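Eleven students and a curtain

The Rerkwood robotics club has spent a term teaching an arm to do something most of us manage before breakfast.

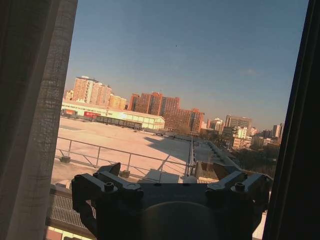 The gripper at the club room window, with the rooftop and the city beyond.

Jamshid Mazandarani, who runs the club, does not pretend the subject is glamorous. "They wanted to build something that fights," he says. "I gave them soft furnishings."

The task is to take hold of a curtain, draw it and let go. The 11 students have logged 3,756 attempts so far, each with a line of notes. Many of the notes say "missed". One says "missed, but with confidence".

Sheer cloth is the hard part, he explains. Daylight comes through it, and the software, which the students call Khaemba for reasons he has stopped asking about, can lose track of where the fabric ends and the view begins. "It once spent a whole afternoon trying to pick up the sky – I admired the ambition."

Grip strength caused the other long argument. Half the club liked a setting of 80, the other half 100. They settled it by wearing out a curtain at each.

In June they take the arm to the Drirkine schools' contest, where the rules allow one practice run. Is he worried? "The hall has blinds," he says. "I found out this morning. I haven't told them yet."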